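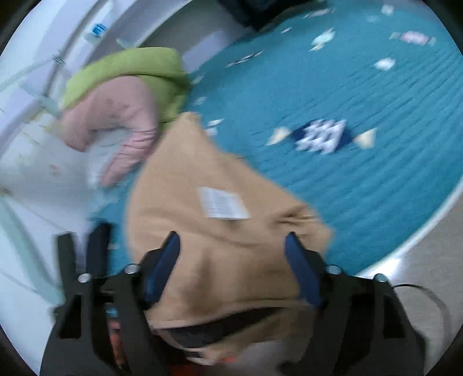 Fri 15 June

OK so it is finally too hot to pretend, the winter stuff is getting put away this weekend and I'm going to post my way through it because otherwise I'll wander off and start reorganizing the spice drawer.

Rule for this year: everything gets laid out flat before it gets folded. Everything! Last year I scooped the whole lot off the hooks in one armload, stuffed it in bins, and in November we all walked around looking like we'd slept in a ditch.

I'm using the bottom bed under the loft as my folding table. Our dining table is the right height but it's also where the puzzle lives and I'm not allowed to touch the puzzle.

Starting with jackets. They take up the most room and I want them done while I still have some enthusiasm.

First job is pockets. So far: one mitten, a receipt from the Brido thrift store, a hair tie, a crayon with no paper on it, and some sand?? We were not at a beach. We live in Bisstead. The closest thing we have to a beach is the long jump pit.

If you do one thing off this thread, check the pockets before you wash. I once put a coat through with a lip balm in it and that was a whole evening of dish soap and regret.

Second job is the care tag. I know, I know. I used to wash everything on the same setting too. Then I shrank a liner I really loved (the one I'd had since college, still sad) and now I read tags like they're mail from the IRS.

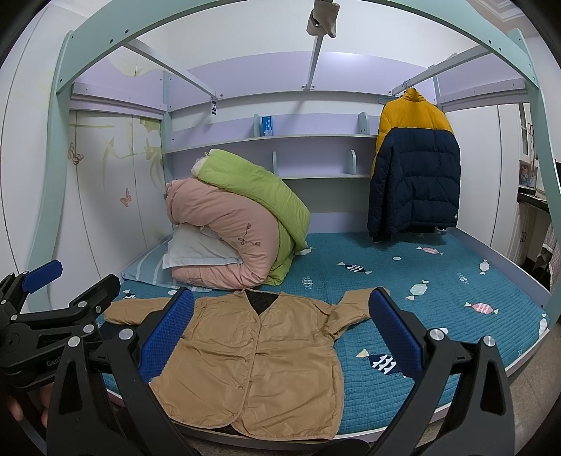
Quilted liner jackets are my favorite thing to store, by the way. No collar to crush, no hood flopping around, no giant zipper. They go down almost as flat as a sweater if you get the air out first.

How I do it, since a couple of you asked last time:

Snaps closed, all of them. If you leave them open the front slides around while you fold and you end up with a twisted placket all summer.

Sleeves straight out to the sides, then run your hands from the middle out to the cuffs. You're pushing air as much as wrinkles. Quilting holds on to a surprising amount of it.

Fold one side in to the middle, bring that sleeve straight down along the body. Same on the other side. Then bottom hem up to the neckline in two goes. Don't squash it, just lean on it a little.

I used to do the thing where you roll them like a sleeping bag. Looks so cute in the bin! Unrolls every single time you lift the lid.

No vacuum bags for anything puffy or quilted in this house anymore. I did a whole winter's worth in them once and some of it never got its fluff back. If you have one closet and no choice then sure, go for it, but I'd leave the good stuff out.

Someone's asking if I wash everything first. Yes if it's been worn at all, even if it looks fine. Collars and cuffs look clean in June and then you open the bin in fall and there's a mystery yellow line. The wool coats go to Ogundipe Cleaners on the corner, and I pick those up next week, so they are future me's problem.

And dry, dry, dry. Whatever you think is dry, give it another night. I hang things over any bar I can find, loft beds are great for that.

Break for iced coffee. Back in 20 minutes.

It was not 20 minutes.

OK bedding question from the replies: do I put the heavy blankets away too? Some of them. I leave a couple folded up at the pillow end all summer because somebody in this family always gets cold at 3 a.m., and the air conditioning gets run like we're storing fish.

The extra blankets fold in thirds the long way, then over on themselves with the rounded edge facing out. Makes it way easier to grab one without the stack coming down on your head.
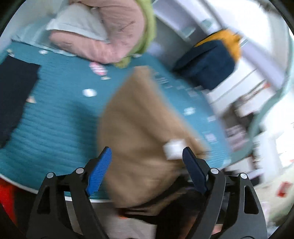 Patterned sheets are secretly the best folding surface and I will not be taking questions. Plain ones give you nothing to line up with, so I end up with one shoulder way over here and the hem heading for the door. With this one I've got my landmarks: there's a pink and white striped candy right below the folded bedding, so the neckline gets aimed at the candy and I work down from there. Very scientific.

The quilted kind of cover is good too, things don't skate around on it the way they do on a slick comforter.

Next up, bins. I got 4 of the Brelliment ones with the flat lids and I've been really happy with them. They slide under the bed without catching, and the lids have stayed on, which after the last set feels like luxury.

Not sponsored, I wish. I bought them myself with a coupon that I then left in the car and had to go back out for.

Heaviest on the bottom, so jeans and thick sweaters, then fleece, then jackets on top with nothing over them. A bar of soap still in its paper tucked down the side. My grandma did that and everything at her house smelled amazing.

Label on the SHORT end of the bin. I labeled the long sides last time, then pushed them under the bed short end out. Took me until fall to notice.

Also write the size on the label if it's for kids! You're going to open it in November and half of it won't fit anybody, and it's so much nicer to know that before you've dug all the way down.

Give-away pile is going back to Brido on Monday. They take coats all year if they're clean and the fasteners work, so I'm sewing one button on tonight in front of the TV.

I said this whole thing would take 60 minutes and I've now been at it since lunch, so factor that in.

Still to do: scarves, the hat basket, and whatever is going on behind the bedroom door. If you have a good way to store knit hats without them going pointy, please tell me, mine all come out looking like garden gnomes.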